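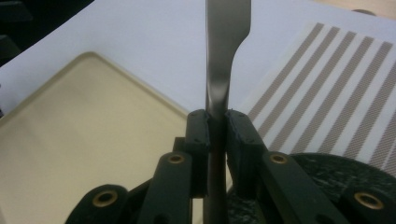

Which rack should a metal spatula with a flared blade hang on, the rail or the drawer divider?

The rail, blade up or blade down according to the hook, provided the neck clears the tool next to it. The divider is for straight handles and anything shorter than the drawer is deep.

Last updated: 12/11/2025

To: Skurura kitchen list
Subject: Re: spatula storage, rail spacing

Replying to the earlier message, quoted in part.

> We put up the Lulo rail last week, 600 mm, with the hooks that
> came in the bag. The spatulas swing into each other and the
> flared ones catch at the shoulder. Is the rail too short or are
> we using the wrong hooks? Also, does it matter if the metal
> ones share a rail with the nylon ones?

The rail length is fine. The spacing is the problem. The supplied hooks slide, so they drift together whenever a tool is pulled off sideways. Fix the two end hooks with the grub screws and leave 39 mm between each of the others. Measure hook center to hook center, not gap to gap.

Flared blades need more. The widest point is the shoulder, where the neck runs out into the flat, so measure there before deciding. If two flared tools have to be neighbors, hang one on a long hook and one on a short hook. That offsets the shoulders vertically and they stop catching.

On mixing metal and nylon: no objection, except that a metal edge will mark a nylon blade if they knock together. We keep the metal ones at the sink end.

Two other points from our own setup:

The Winance hooks have a thicker wire and will not pass through a small handle hole. Check the hole before ordering a full bag. Tools with no hole at all go in the upright jar — handle down, blade up — and the jar needs weight in the bottom or it tips. We used 200 g of dry rice in a sealed pouch.

Bent necks do not sit flat against the wall. With the bend facing out, the blade leans on the tile and leaves a gray line. Turn the tool so the bend faces the wall and the line does not appear.

I still have the drilling template from May if the Wannasri kitchen wants it. It is on paper and covers the 600 mm rail only.

Contact the list owner | © Skurura kitchen list | Back to top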